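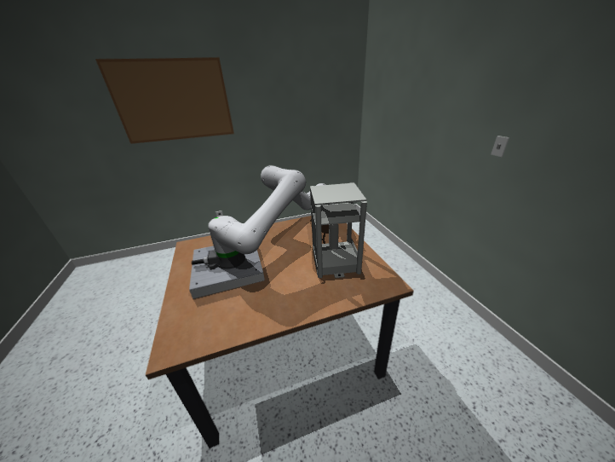

Posted 2021-05-01 by the Flat Pack Skeptic | Filed under: Tables and desks

I have been burned by table kits before, so when the Vedus worktable started showing up in every "best of" list last winter I kept my wallet shut. Then my old desk lost a leg in February and I gave in. What follows is three months of eating, typing, sewing and gluing on the thing.

The sales page makes three claims I wanted to check. It says the top "shrugs off daily life," that one person can build it in 36 minutes, and that it "never wobbles." I don't believe in furniture that never wobbles.

Start with the build. It took me 81 minutes, and I have put together a lot of furniture. The instructions are all drawings, which is fine, except that steps four and five are drawn from opposite sides and you don't notice until the crossbar is in backwards. I took it out and did it over. The hex key in the box is soft and rounded off on the sixth bolt. Use your own. The bolt holes lined up, I will give them that, and there were two spare washers in the bag.

It's also heavy. The page says one person can flip it onto its legs. I did, and I would not do it again without help. If you live up a flight of stairs, ask the delivery people to bring it all the way in before you sign.

Now the top. I got the oiled finish, which costs more than the lacquer and which the company talks up as the "repairable" one. In the first week a mug left a ring. A little oil and a rag took most of it out, so "repairable" is fair enough. "Shrugs off" isn't. Lemon juice left a pale spot that I can still find if the lamp is on. Craft glue peeled up clean once it was hard, and pencil wiped off with a damp cloth. I would not put a hot pan on it and the care sheet says the same, in much smaller type than the ads.

Wobble. On my kitchen tile it rocked from day one. The feet screw in and out, but the travel is tiny, and I ended up with folded card under the back left one like it was a cafe table. On the wood floor in the spare room it stands fine. Sewing at full speed makes it hum a little along the long side. Typing doesn't bother it at all. I tightened every bolt again after a month and two of them took nearly a half turn, so put that on your calendar.

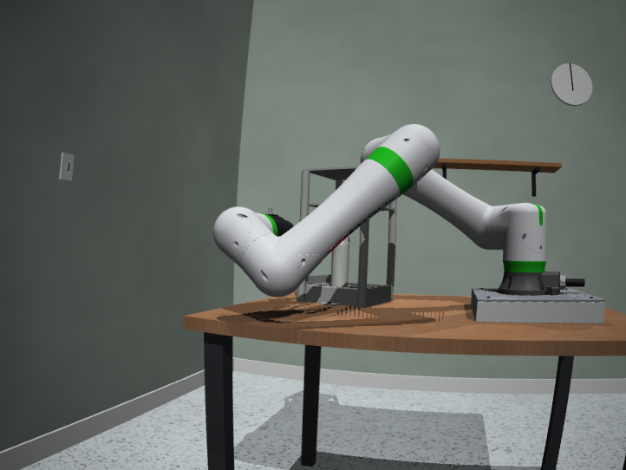 A wooden tabletop, with a wooden wall shelf behind.

For comparison, I spent a few weekends with the Sillo trestle table, which a neighbor let me borrow. The Sillo is cheaper, goes up in no time and folds away. It's also thinner, and it bounces when you lean on the middle. If you only need a table for holidays, get that one and save your money. The Aksoy desk is the other one people ask me about. I tried it in the store only. It felt stiffer than the Vedus and the edges were nicer to rest your arms on, but the store had it bolted to a display wall, so who knows.

Reviews on the Vedus site stood at 2,377 when I looked, and almost all of them were glowing. Scroll down and plenty were written the day the box arrived. I'd like to hear from those same people after a year of spilled coffee.

Customer service gets a mixed grade. I asked for a new hex key and got one within the week, same soft metal. I asked about longer feet and got a link to the care sheet. I asked again and am still waiting.

Would I buy it again? At full price, no. On sale, with the lacquer top and a flat floor to stand it on, probably. I'm keeping mine because it's built now and I don't want to carry it back down.

Good: solid top, holes line up, marks can be mended.
Bad: bad hex key, short feet, build time is a fairy tale.
Score: 6 out of 10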